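Visit to the Conddale veneer mill, August

The Conddale mill slices and dries decorative veneer for furniture makers and door manufacturers. Visitors are admitted by arrangement, and the tour follows the production order from log yard to warehouse. Our guide was Adalberto Guerra, the production manager.

Logs are kept under sprinklers in the yard, then debarked and sawn lengthwise into flitches. The flitches go into steam vats, where softer species stay for a day and dense ones for up to 3. Guerra considers vat temperature the hardest variable on the site. Underheated wood tears at the knife, and overheated wood comes off fuzzy.

The slicer is a Staltov vertical machine installed when the mill was rebuilt. Knives are changed every shift and reground in a small room behind the line. Sheets leave the slicer in sequence and must stay in sequence, as a customer who orders matched panels needs consecutive leaves from one flitch.
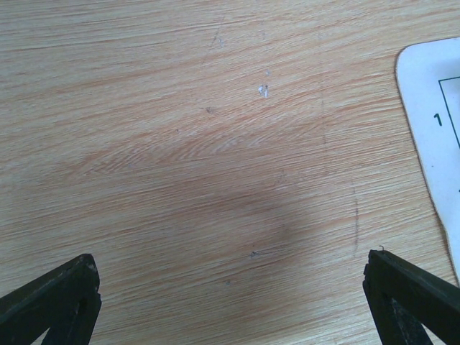 Grading is done by eye at long benches under daylight lamps. The mill uses 5 grades. Color, regularity of figure and the number of repairs allowed all count, and a bundle takes the grade of its poorest leaf. The mill tried a scanner from Cordeiro for part of last year and kept it for measuring only.

Drying takes place between the slicer and the benches, in a roller dryer 30 meters long. Moisture is checked at the outfeed with a handheld meter. The dryer hall was loud enough that questions had to wait until the corridor.

The warehouse held 1168 bundles according to the board by the door, sorted by species and then by length. Pender, the panel plant across the road, takes most of the lower grades as backing material.

The tour starts at 9 a.m. and lasts two hours. Closed shoes are required, and ear protection is handed out at the gate. Parking is on the north side, past the weighbridge.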